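This site uses cookies to remember who you are. By carrying on reading you're agreeing to that. Accept | Settings

Spending the arm money (and then spending it again)

May 11, 2019
4 minute read

So I've finally closed the spreadsheet. It has been open on my laptop since November, it has tabs I don't remember making, and one cell just says "ask Bular???" in red. But the second arm is budgeted for, the shop has agreed, and I can stop lying awake thinking about cable sleeving.

Quick catch-up for anyone new. I look after the kit for a small packing project in Undthorpe. We're trying to get a bench robot to put soft, awkward things into bags and take them out again, for the sort of firm that sends out mixed orders and can't afford a proper line. We've had one arm up to now. One arm means that if I'm changing a finger pad then everybody else is drinking tea, and we drink a LOT of tea.

My first go at the budget was terrible. I'd put down the price of the arm, added a bit for postage and felt very pleased with myself. Then I went through the receipts for the first one and found that the arm was the easy part. The extras had crept up to 1867 pounds, in dribs and drabs, over so many little orders that I'd stopped noticing. Brackets, bolts, a power supply, a replacement power supply (my fault, don't ask), lengths of rail, a worktop, and more cable than I'd have thought possible for something that stays in one place.

So this time I did it the other way round. I sat next to the bench with a notebook and wrote down what we really use, what we break and what we run out of.

Grippers came first. I'd had quotes from two places, Bular and Dumitrescu. Bular were cheaper by a fair bit but wanted eight weeks, and their spare fingers only come in packs of 44, which would see us through to retirement. Dumitrescu will sell you them in pairs. I went back and forth on it for days and then went with Dumitrescu, mostly for the fingers, partly for the man on the phone who was so patient about my questions on mounting holes. The dearer one fits the plate we've already got drawings for, so that's one less thing to have made.

Then cables. I know, I know, but listen! Last time I bought the plain stuff and sleeved bits of it as and when. It costs more in the end, and you lose whole afternoons. I've put in for sleeved from the start on the main run, plus a spare flat ribbon, and a bag of those sticky clips that never quite stick. I've also added a line called "longer than you think" with 60 pounds in it. Every cable I've ever measured came up short once the arm reached right down into something.

Camera mount, yes. Better lights, no, not this year. I had a nice pair from Estetti in the basket and took them out again, sulking. The light we have is fine and the shade inside a deep bag is a problem I'd quite like the robot to cope with anyway.

And then the boring line, the one I forgot completely the first time round: stuff to practise on. Bags, tape, cloths, bits and bobs. It sounds like petty cash and it is, but petty cash adds up, and I was buying it all at corner shop prices on my way in. I've now got a proper order in for paper bags by the bale, microfibre cloths in the big pack, and decent black tape. The tape matters more than you'd think. We roll the rims of the bags over and tape them down, and cheap tape lets go just as you've got everything set.
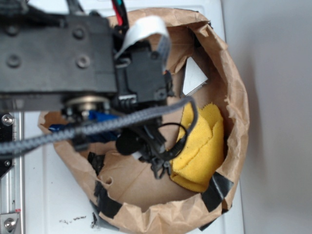 Luminița Buzatu wrote to me after my last post to say I should buy the second arm as a bare kit and put the difference into spare motors, as in her experience a motor is what stops you working and a bracket only annoys you. She also thought my figure for consumables was low and that I should double it, then not tell anyone it had been doubled.

I've taken half of that. The kit price was tempting, but I built the first one from a kit and my evenings vanished for a month. So it's coming assembled. Spare motors, though, yes – I've put two on the list, and they've gone in above the tool trolley I'd been eyeing up, which has slid to the bottom of the sheet with a sad little "maybe" next to it.

Consumables I've nudged up. I'm not saying by how much.

Next job is the worktop. I want the same white one again and they've changed the sizes, so there'll be some sawing, and I need to measure the doorway before I order anything. If you've a saw that cuts a clean edge and you're anywhere near Undthorpe, drop me a line, I'll bring biscuits.

Get new posts by email. Enter your address and press Subscribe. You can unsubscribe whenever you like.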